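Nustar Hand-Held Gripper: Demonstration Unit
Product ref. 361

The Nustar is a two-finger gripper carried and operated by hand. It is supplied by Sartori for the recording of everyday household tasks and is available for viewing at the Tevcombe open day each Saturday.

Demonstrations last 40 minutes and are held in a furnished living room. Visitors observe an operator sorting packaged snacks at a table and may then try the unit themselves. Soft packaging is used in the first session, as it changes shape when held and requires careful placement of the fingertips.

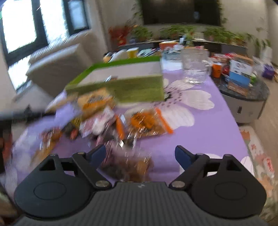
Later sessions cover cups, jars and boxed goods. Staff will explain how each recording is checked and stored, and will answer questions on training and servicing. Group places are limited and must be reserved in advance through the Nirkach office.

Availability: to order
Fingertip pads: replaceable, sold in pairs
Spare parts: see list 148
Demonstration: free of charge, by reservation
Doors open: 10 a.m.

Schools and employers wishing to arrange a separate visit should contact the Nirkach office in writing.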